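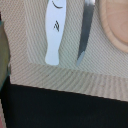
ridges for days. look at that beige

ok thread time because I have fallen all the way into ribbed knitting and I need to tell someone who isn't my cat

1/ I've been knitting for years and always treated ribbing as the boring bit you get through before the fun starts. Cuffs, hems, neckbands, done. Then in June I cast on a whole sweater in rib, neck to hem, and I am a changed person!!

2/ The pattern is called Hundeck. It's a boxy pullover, dropped shoulders, 1x1 rib on the body and 2x2 on the sleeves. It looks like nothing in the pattern photos. On a body it hangs SO well. I don't even like boxy sweaters.

3/ For anybody who doesn't knit: ribbing is just columns of knit stitches next to columns of purl stitches. The knits pop forward and the purls sink back, so you get those little ridges and the whole fabric pulls in like an accordion. Same two stitches as everything else! Wild to me still

4/ Yarn is Stiltero in a color they call Montoya (a sort of toasty oatmeal). Wool with a bit of linen in it. Kind of crunchy in the skein, I was worried, but my swatch got softer after a soak and the stitches evened right out

5/ SWATCH YOUR RIB. I know. I know. But rib lies to you. My swatch was tiny straight off the needles and grew a ton once I'd washed it and patted it flat. If I'd gone by the dry number I would be knitting a sweater for a refrigerator

6/ I cast on 156 stitches for the body using a tubular cast on, which I'd been avoiding forever. Took me three tries and most of an evening. The edge is gorgeous though, it just rolls around from front to back with no hard line. I keep petting it

7/ If tubular makes you want to scream, go with a long-tail cast on over a needle two sizes up. Perfectly nice, stretchy enough, no tears

8/ Speed question, since a couple of you asked on my last post: yes, it's slower than stockinette. You're moving the yarn back and forth between every single stitch. I switched from throwing to picking (yarn in left hand) for this project and my hands are so much happier. First few rows looked terrible. Kept going anyway

9/ Mistakes! You will purl where you should've knit. In rib you can see it from across the room, which sounds bad but it means you catch it fast. Drop that one column down with a crochet hook and work back up. I fixed one that was 17 rows down while watching a baking show and felt like a surgeon

10/ Things I tried that didn't help: counting out loud, stitch markers every ten stitches (so clicky), knitting it in the car at night. Do not knit 1x1 rib in the car at night

11/ The shop where I got the yarn is up in Trornwood and if you're ever near there, go. One wall is all undyed wool, creams and tans and grays, and I stood in front of it for so long that they offered me a chair. I bought 800 grams, the sweater needs less, we're not discussing it

12/ Leftovers are going to be a hat. Maybe a brioche hat?? Brioche is like rib's fancy cousin, super squishy, looks the same on both sides. I've watched 2 videos and understood half of one

13/ Current status: body done, one sleeve done, second sleeve at the elbow. I've got 101 rows to go if my notes are right and my notes are on the back of a receipt so who knows

14/ Someone please tell me your favorite stretchy bind off for a neckband. I've done the sewn one and it's beautiful but I always run out of tail with six stitches left. Would love a version that forgives me

15/ oh and I forgot, needles: US 5 for the body, US 3 for the hems. Circular, even for the sleeves. Going to go make tea and do a few more rows before bed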